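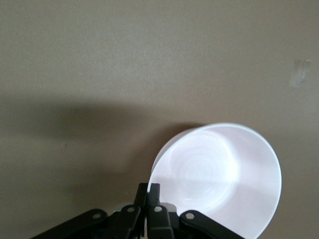
A plastic bowl in the grip of Prulta's wrist-camera setup.

Search articles Enter keyword

The Robot That Learned to Hesitate
September
By Bernd Dreßler

The most promising result to come out of Prulta this year is a robot that stops. It stops before it picks up a bowl, it stops before it puts one down, and if you are waiting for your cereal it will try your patience.

The method is called Vorkameo, and the idea behind it would be familiar to anyone who has carried too many dishes. Most robots that learn by copying people copy everything at one speed, including the parts where the person was showing off. Vorkameo goes through the recorded demonstrations and marks the moments where the human slowed down. Then it trains the robot to treat those moments as places to look again.

Looking again means checking the view from the wrist, where a thin rim between two fingertips fills a good part of the picture, and asking whether the planned move still makes sense. If it does, the arm carries on. If it doesn't, the arm backs up and plans another.

The team trained on 180 demonstrations, a small pile by the standards of the field, and then ran 500 trials with bowls. The pausing robot dropped nine of them. The same robot with the pauses switched off dropped 60, and finished every session well ahead of schedule, like a waiter who has given up on tips.

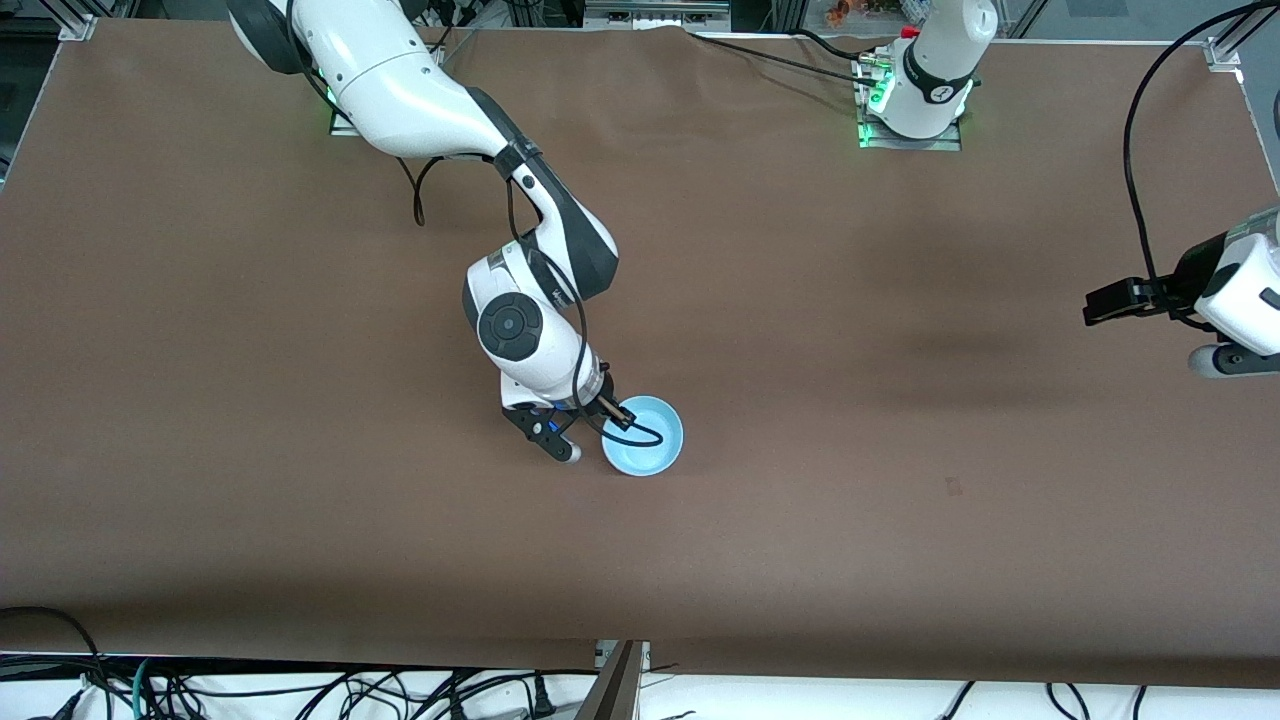
Over at Puredska, which builds sorting lines and has no time for contemplation, Fuchs read the paper and remarked that a robot which thinks twice is a robot you need two of. Speed matters, Fuchs went on, and a dropped plastic bowl costs less than the second you spend worrying about it.

It's a fair point, and the team more or less grants it. A plastic bowl bounces. Their next round uses ceramic, where the arithmetic changes and so does the noise. They also want the pauses to get shorter with practice - right now the arm is as careful on its last bowl as on its first, a quality rarely found in people who wash up.

Related
Why Folding Towels Is Still Hard
A Short History of the Robot Thumb
Teaching by Hand, Slowly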